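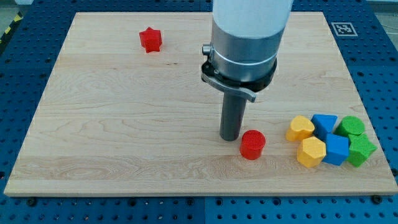 Ayman Haddadin told me to skip the maple one and get bamboo, it's half the price and who's going to look at a board anyway. Well, me. I look at it every day!

By Ghassan Qaisi
27 July 2022

Print | E-mail | 8 comments | 70 shares

So I've had the Woninen maple board since June and I'm ready to say what I think. First off, the grain. It's a pale blond color with long lines running across it, and then toward the middle it gets darker and goes all swirly (I stared at mine for a good while the day it came). Small bright things look great on it - the red star and the yellow heart from our block set really pop against the wood.

It lies flat, too. My old Mokel board had a rock to it that drove me nuts, and anything you stood on end would walk off by itself. On the Woninen I can stand the little red cylinder up, or set the star on its side with a point in the air, and go get coffee.

Gripes? A couple. There's no lip, so round pieces can roll right off if you bump them. Mine showed up smelling strongly of oil and took nearly 8 days to air out. And the care card is printed so small I gave up and just wipe it with a damp cloth.

I also tried the Twal board at my sister's place and it's fine, a bit thin for me. If they ever make the Woninen in a longer size I'll buy that one too - sorry, Ayman.

E-mail this review | Print this page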